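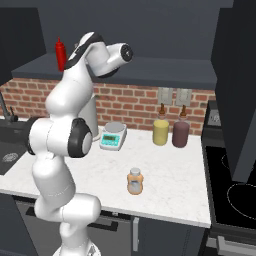
Reading time: 14 minutes

Chapter 3
Showing the Task: Teaching by Hand and by Remote Control

3.1 Why demonstrate?

Chapter 2 dealt with robots whose every movement is written out in advance. That method serves well on a production line, where each part arrives in the same place and at the same angle. It serves poorly in a kitchen. A bottle may stand well forward on the counter in the morning and against the wall by the evening, and a program that reaches for a fixed point will close on air.

The alternative considered in this chapter is to let a person perform the task through the robot while its movements are recorded. The recording is called a demonstration. A set of demonstrations may be replayed, studied or used to train a controller, which then attempts the task by itself.

The simulated kitchen at the head of the chapter will be used throughout. A white arm stands in front of the counter, with a sink to one side and a black cooktop to the other. The exercises concern the small bottle with the grey cap, which has open worktop about it, and the digital scale further back. Students should note how much of the counter the arm itself hides from this viewpoint, as the matter returns in Section 3.5.

3.2 Two ways of showing

In teaching by hand, also called kinaesthetic teaching, the operator takes hold of the arm and guides it through the task. The motors are set to yield to light pressure, and sensors in the joints record the path. The operator feels at once when a joint nears its limit. The method requires a real arm, however, and the operator's own body may block the cameras.

In remote control, or teleoperation, the operator moves a separate device and the arm follows. The device may be a joystick, a hand-held tracker or a smaller copy of the arm. The operator need not stand near the robot – or in the same building – and the same device can drive a simulated arm. The cost is a loss of touch. Unless forces are sent back to the hand, the operator must judge contact by eye.

3.3 The Vutbridge exercises

The practical work in this book follows the Vutbridge course, in which each student records demonstrations by remote control in simulation before guiding a real arm by hand. The first class to complete the course recorded 3141 demonstrations, of which 146 were set aside as unusable. The most common fault was a long pause before the grasp, while the operator tried to judge depth from a single view.

A demonstration should begin from the stated rest position and end with the arm clear of the object. Failed grasps are to be kept and labelled, and should not be deleted without the instructor's agreement.

3.4 Before you continue

Readers should be familiar with joint angles and the position of the tool flange, both covered in Chapter 2. The recording format used in the exercises is set out in the Kindgate handbook, supplied with the course files.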